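Felent quilters finish the long one

7/19/24

It's done! After 3 years of cutting, pinning, unpicking and a great deal of tea, the Felent quilting circle has tied off the last thread on its valley quilt, and it goes on show at Neltau Hall from today.

The quilt is made up of 1,530 patches, nearly all of them given by people who live along the valley. There are school shirts in there, old curtains, a christening gown and a good bit of the awning that used to hang outside Brunet's the baker. Every one of the 104 families who handed over fabric has been sent an invitation to come and find their own piece, and I can tell you from last night's preview that it takes a while and is enormous fun.

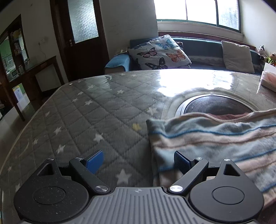

A quilted tabletop and a gripper with blue finger pads.

Lionel Gilbert started the whole thing off with a carrier bag of his late mother's aprons and a card in the post office window. He had never sewn more than a button at that point. "I thought we'd get a cushion out of it," he told me, "and then the bags kept coming - I had them up the stairs and in the bath."

The river runs through the middle in blues and greens, with the Pinero mill worked in tiny strips near the top corner. Do look closely at the border as well, which was stitched by hand over the winter and is lovely work.

The show stays up until October and entry is free. There's a book by the door for anyone who'd like to write down the story of their patch, and 112 people had signed up for the beginners' classes at the last count, so a second group is being set up. Bring scraps! They're already talking about the next one.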